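The case against the novelty jumper

Every December the same argument does the rounds in Skillthorpe, and every December I lose it. Somebody at work sends a message saying it is jumper day, two pounds in the tin, all for a good cause, and by lunchtime the office looks like the bargain rail at Morora after a stampede. I am told it is only a bit of fun. I have been told that 6 years running, and I am still waiting for the fun.

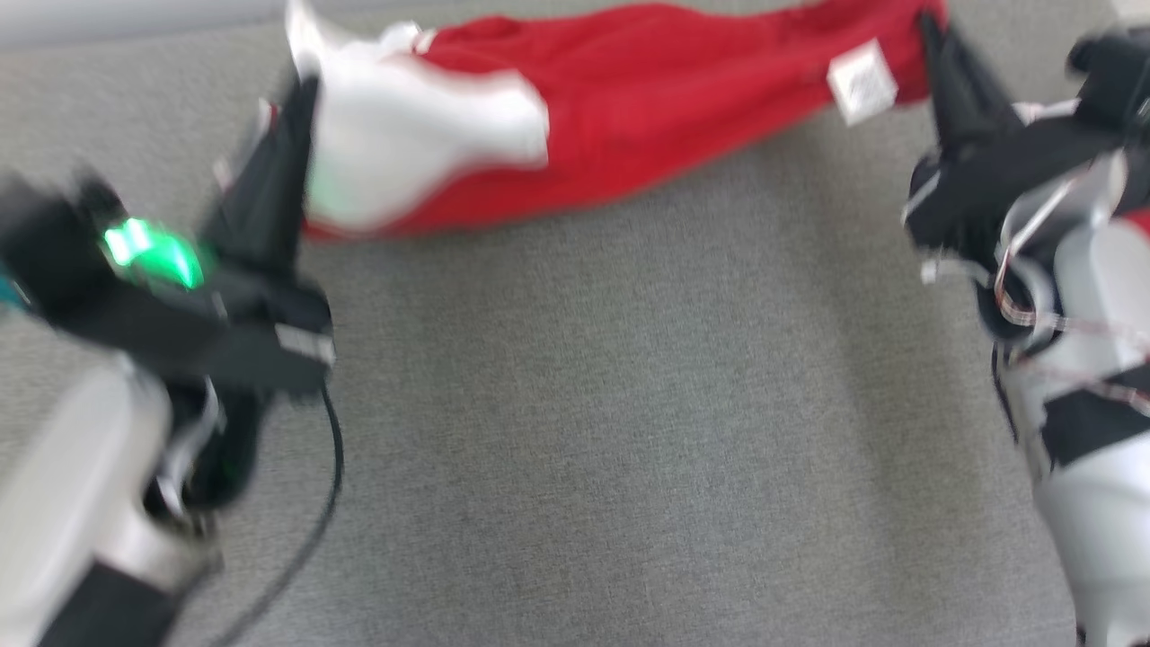
Skillthorpe, 2020-12-22

I don't object to the tin. Give to the tin. What I doubt is that anyone needs to buy a garment in order to do it. Suppose 50 people each put in two pounds and each spend fifteen on something to wear while doing so. The charity gets a hundred. The shops get seven hundred and fifty. If you proposed that as a fundraising plan in June, with the sun out and your head clear, you would be asked to leave the room.

This year I thought we might be spared, what with so many of us working from the spare bedroom. No such luck. We were invited to wear them on a video call, where all that shows is the collar. The Ginville branch managed to hold a vote on the best one. I would like to know what they were judging.

The usual defence is that people wear them again. Do they? I have my own doubts, based on what turns up in the charity shop on Nicholas Street each January. I once went in for a lampshade and couldn't get at the lampshades. The stuff is mostly acrylic, it bobbles after one wash, and the ones with a battery in them can't sensibly be washed at all. By February they have gone somewhere, and I don't think it is to good homes.

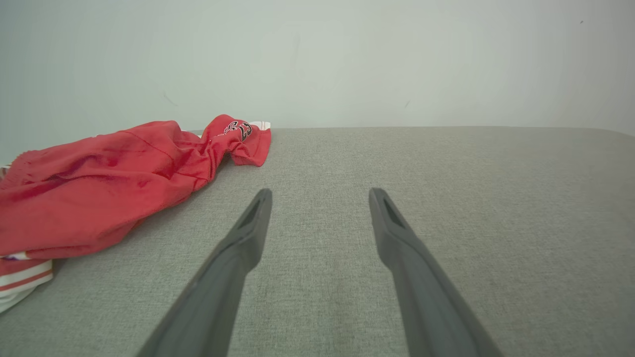

Plain grey cloth, which goes with everything and lasts past Boxing Day.

Then there is the word "festive", which gets asked to carry far too much. A colour can be festive, I suppose, if we all agree it is. But the agreement now seems to be that a thing is festive only if it was bought this month. My grandmother had one good cardigan for Christmas dinner and wore it to funerals as well. It did both jobs perfectly well, and it was mended at both elbows.

I have been called a misery for saying all this, usually by someone with a pompom on. Fine. I put a fiver in the tin and wore my ordinary pullover, the brown one, and was asked twice whether I had forgotten. I said no. Next year I expect to be asked again, and the pullover will be the same one unless the moths get to it first.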